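Wastgate Drawer and Can Set

Data card, second release

Summary

The Wastgate set is a collection of recordings made by members of the Coris student robotics club as part of their practical coursework. It concerns one household exercise: handling drink cans at a kitchen counter and a refrigerator with a pull-out drawer. The set holds 223 recordings, of which 200 are offered for training and the remainder are kept back for marking student entries.

Setting

The kitchen fittings are white, with flat fronts and a plain worktop. The refrigerator drawer runs on metal slides and must be opened by the hand before anything can be reached inside it. Club members work in pairs, one operating and one keeping the written log.

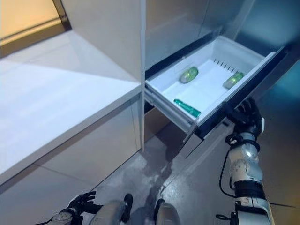

Each recording begins when the operator gives the start signal and ends when both hands are clear of the appliance. Attempts that were stopped early have been kept and are marked "incomplete" in the log. They should be left out of any success rate reported under the club rules.

Views

Recordings contain a head view and, for most sessions, a wrist view. The two were started separately. In the first release their clocks could differ noticeably; this has been corrected for all but 24 recordings, which are named in the file notes. Users who need matched views should leave these out.

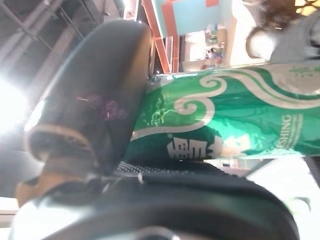
Wrist views are supplied as recorded and have not been turned upright. Fast movement causes blur in places, and printed text on the cans should not be relied upon as a label. Passers-by may appear in the background – any published extract must have faces obscured first.

Labels

Labels were entered by students in the second-year group and checked by Impi Saarinen. Four states are used for the drawer: closed, opening, open and closing. Cans are labelled as standing, lying or held. Where the two students in a pair disagreed, both labels are given and the field "agreed" is set to no.

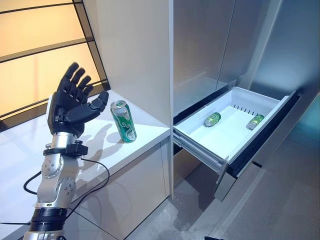
Known limits

All recordings come from a single kitchen, and 42 of them were made with the evening lighting. Results should not be taken to apply to other refrigerators or to drawers with a different pull. The Oksanen baseline, supplied in the same folder, was trained on the first release and has not been run again.

Use and contact

The set may be used for teaching and for entry to the Cerkeo student competition. Other uses require written permission from the club. Corrections received before the end of December will be included in the next release.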